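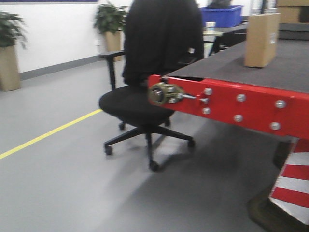 4.2 Fiabilité des déclarations de bruit au poste

La littérature sur la gêne sonore en atelier repose presque entièrement sur des questionnaires remplis en fin de journée. Backlund tient ces réponses pour un indicateur stable de l'exposition. Nos données n'autorisent pas une telle assurance. Sur les 19 salariés interrogés deux fois à Ukstead, six ont modifié leur réponse d'au moins deux échelons, alors que le niveau mesuré n'avait pas varié de façon notable.

On invoque souvent la fatigue. L'argument est commode - il explique tout écart, dans un sens comme dans l'autre - et il n'a jamais été testé séparément sur le site de Vasiliu, où les horaires s'y prêtaient pourtant.
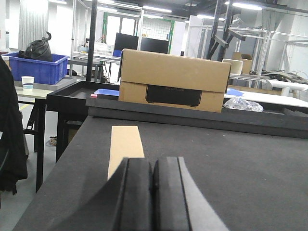

Figure 3. Plan de travail à revêtement gris foncé, avec un bloc de bois dressé.

L'échelle de Zenberg, à 15 items, ne règle pas la question. Trois de ses items portent sur l'humeur générale et non sur le bruit ; une fois ceux-ci retirés, la corrélation annoncée s'affaiblit nettement. Ronja Backlund (communication personnelle, mai) y voit un effet de la petite taille du groupe. C'est possible, mais la même réserve vaudrait alors pour les résultats favorables obtenus à Lovov, que l'auteure cite sans la formuler.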